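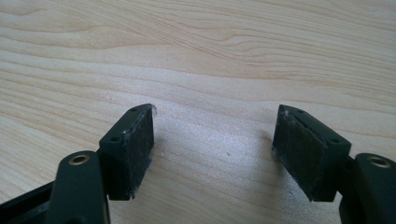 Pale wood with a long, wavy grain, smooth enough to catch the light.

Ask Ghassan Mahasneh how he came to be fitting bathrooms in Jekstead and he will put the kettle on first, so you had better not be in a hurry. He started 18 years ago with a borrowed van and one very patient customer in Ollport, who waited 7 weeks for her basin and still sends him a card every March.

These days most of his work is in the older terraces, where the floors slope and the pipes go wherever somebody once felt like putting them. He loves all that! The first morning is spent lifting boards and having a good look - he won't give a price until he has - and he'd sooner mend a decent old bath than sell you a new one.

His small showroom, Azar, is on the Gisorlow road, and you are welcome to wander in, open the taps and ask anything you like (bring your measurements if you have them). A simple refit of the floor alone starts at £1,000, and he is taking bookings from the spring.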